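# Why would anyone cut up cloth and sew it back together?

Take a perfectly good piece of cloth. Cut it into bits. Now spend all winter sewing the bits together until you have a piece of cloth.

Put like that, patchwork sounds like a job invented by somebody who had been left alone with the scissors. People have been doing it for a very long time, though, in a great many countries, and most of them had work to do and dinner to cook. They must have had their reasons.

## Cloth used to be a lot of bother

Think about the shirt you are wearing. If you spill soup on it, somebody will sigh, and it will go in the wash. If you rip it, somebody will sigh louder, and you may get another one.

Before there were big spinning and weaving machines, a ripped shirt was much worse news. The wool had to come off a sheep, who had opinions about it. It had to be cleaned, combed and spun into thread, and the thread had to be woven on a loom, one row at a time. A piece of cloth one metre wide might easily have 1,000 threads running down its length, and each of those had to be put on the loom by hand before the weaving could even start.

So you didn't throw cloth away. You wore the shirt until the elbows went. You cut it down for a smaller person, who had no say in the matter. When the smaller person had finished with it, you saved whatever wasn't worn out and put it in the scrap bag.

A full scrap bag is a very annoying thing to own. There is plenty of cloth in it and no piece is big enough to be anything. Sew the pieces together, however, and you have a blanket.

## Over, under, over, under

Most cloth is made from two sets of threads. The ones that run down the length are called the **warp**. The ones that go across are called the **weft**. The weft goes over one warp thread, under the next, over the next, and so on until it reaches the edge, turns round and comes all the way back.

That is plain weave. It is a bit dull to do, and most of the world's bed sheets depend on it.

Stripes are easy once you know this. If some of your warp threads are blue and some are white, you get stripes going down. If you change the colour of the weft every so often, you get stripes going across. Do both and you have checks, along with a lot of loose ends to tidy up. 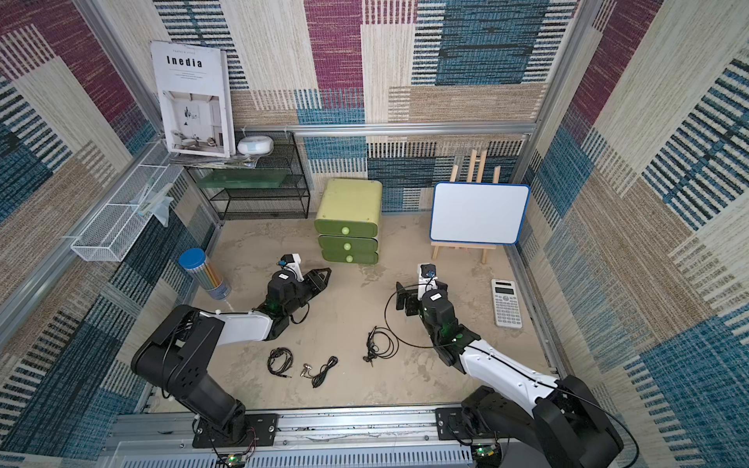
*Patchwork in beige, teal-blue, navy and purple. Look for the stripes inside the patches.*

Stripes are useful in patchwork because they point. Turn one patch so its stripes go up and down, and turn the one beside it so they go sideways, and the two will look different even if they were cut from the same pair of pyjamas.

## Squares, and why they don't behave

Squares and rectangles are the easiest patches to begin with. They fit together without leaving gaps, and you can sew them into long strips and then sew the strips to each other.

That leaves only one problem, which is you. Suppose each of your squares is 2 millimetres too wide. You would hardly notice it on one square. In a row of twenty it adds up to 40 millimetres, and now your row sticks out of the side of the quilt like a tongue.

Faustine Vasseur runs a Saturday-ish sort of sewing club in Morkton ("ish" because it moves whenever there is football) and she once made a quilt with 460 patches. She measured every one. It is still wider at the bottom than at the top, and she says that it was meant to keep her feet warm.

## What is the difference between patchwork and a quilt?

People mix these up all the time, and then other people correct them, usually at length.

**Patchwork** means joining small pieces of cloth to make a big one.

**Quilting** means stitching through layers, often with something warm and fluffy in the middle, so that the fluff stays put. Without the stitches it would slide down to one end and sulk there.

A quilt can have a patchwork top, or it can be made from plain cloth.

## Have a go with paper

You can try all of this without a needle.

You will need old magazines or wrapping paper, scissors, a ruler, a glue stick and one large sheet of paper.

1. Cut out a square of card, 5 centimetres along each side. Draw round it to make all your patches.
2. Cut patches in dark colours and pale colours, and a few with stripes.
3. Lay them on the big sheet. Don't glue anything yet.
4. Swap them about. Try dark next to pale, then try all the dark ones in the middle.
5. Walk away and have a biscuit. When you come back you will see at once which patch is wrong.
6. Move it, then glue them all down.

If your rows turn out wonky, you can always say that it's for your feet.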